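Electric steamer for buns — metal basket or stick with bamboo?
Small Kitchen Gadgets board > Steaming, Rice, Slow Cooking

dumpling_drift
Mon 2 June
OK so I finally retired my bamboo stack. The bottom tier had a black ring on it that would not scrub out, and the last time I used it the whole kitchen smelled like a campfire. I've been going back and forth on electric ones for months and ended up with a plain little one, white base, stainless basket on top with the round holes in the floor of it, glass lid with a vent. I use it mostly for plain steamed buns (no filling, the kids rip them up and dunk them in soup).

My question is about reheating more than cooking from raw. I make a big batch on the weekend and then bring them back to life through the week, and I can't decide if I should be lining the basket or setting them straight on the metal. Also whether to take them off the plate first or steam them plate and all. My setup's below, I keep it on the white table against the wall where there's nothing over it for the steam to ruin. 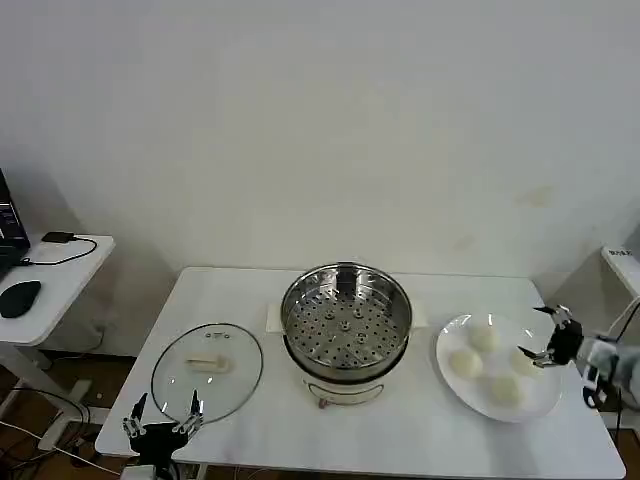 kettlewitch
Straight on the metal, no. I did that for a year and lost the bottom skin off every single bun. Cut a square of parchment, fold it up, snip some little holes, done. You want the holes or the steam can't get through and you end up with a soggy underside, and then you may as well have used the microwave.

As for the plate, take them off it. A plate in a steamer that size blocks nearly all the holes.

Posts: 1314

dumpling_drift
Parchment is what I was afraid you'd say, I'm always out of it. Does cabbage work? My aunt used to do cabbage leaves.

harborlight_sue
Cabbage works great! Napa is best because it lies flat, but regular green is fine if you dunk the leaves in boiling water for a second first so they go floppy. You do get a very faint cabbage taste on the bottom. I like it, my husband says he can tell, whatever, he eats them anyway.

I'm going to disagree with kettlewitch on reheating though. For raw dough, yes, always line. For buns that are already cooked and cold from the fridge I put them right in the basket and they don't stick at all. The skin's already set. Just don't leave them sitting in there after you switch it off, that's when they glue themselves down.

kettlewitch
Mine stick cold too. Might be the basket. I had the Flernix with the really wide holes and the dough kind of sagged into them, you'd flip a bun over and it looked like a domino.

harborlight_sue
Ha, OK, the domino thing I have seen. Wide holes will do that. The ones with lots of small holes are much kinder.

orbit_pantry
I have a dumb question, how much water are you all putting in? The booklet that came with mine (Udari, the small one, came from the Plidosbridge outlet store) just says "fill to line" and there is no line. I looked with a flashlight.

dumpling_drift
No idea about yours but I go by a coffee mug, one mug for a reheat and two if I'm starting from raw. I've never boiled it dry with that. If you hear it start to tick and rattle you're low.

orbit_pantry
Mug it is, thanks. I've been drowning mine then. Would explain why the bottoms come out wet.

mossback
Going to be the grump here. Bamboo is still better for buns and it isn't close. Glass lids drip. The steam hits the glass, cools off, runs down and falls right on top of your nice smooth bun and leaves a pockmark. Bamboo soaks it up. The burned ring is from letting the pot run dry or from the steamer being too big for the pan, so don't blame the bamboo for that.

dumpling_drift
OK that's fair, I did let it run dry. More than once.

The drip thing is real but a dish towel fixes it. I wrap it around the lid and tie the corners up over the handle so they're not hanging anywhere near the heat. Bit of a pain but I'm used to it now. And I like being able to see in, I was forever lifting the bamboo one to check and letting all the steam out.

mossback
If you have to dress the lid up in a towel every time I'd say the lid has a problem. But OK. Whatever gets people steaming.

kettlewitch
Towel person here too. Also, let it sit with the heat off for 3 minutes before you lift the lid, or the tops wrinkle. On raw ones especially.

harborlight_sue
Wait, I said don't leave them in and you're saying leave them in, we're going to confuse everybody. I mean don't leave them half an hour while you answer the phone. A few minutes is fine.

How long is everybody going for on a reheat? I do 8 minutes from the fridge and add a bit if they're frozen.

dumpling_drift
Same, 8 from the fridge. From frozen I just poke one. Also I stopped crowding them, they swell up more than you'd think and then they fuse and tear when you pull them apart. Two at a time gets me the nicest ones — slow if you're feeding a crowd, but for lunch it's plenty. 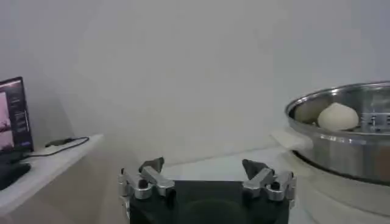
Two buns in the pot, lid off.

orbit_pantry
Two at a time?? I have teenagers. I'd be standing there till November.

mossback
This is where I mention that bamboo stacks.

dumpling_drift
Yeah yeah. I'm hanging on to the top tier, it wasn't burned. If anybody knows whether a Workneh insert fits on one of these small round pots let me know, I'd like a second level for when my sister's family comes over.

kettlewitch
Measure across the inside of the rim before you order anything. I've sent two back.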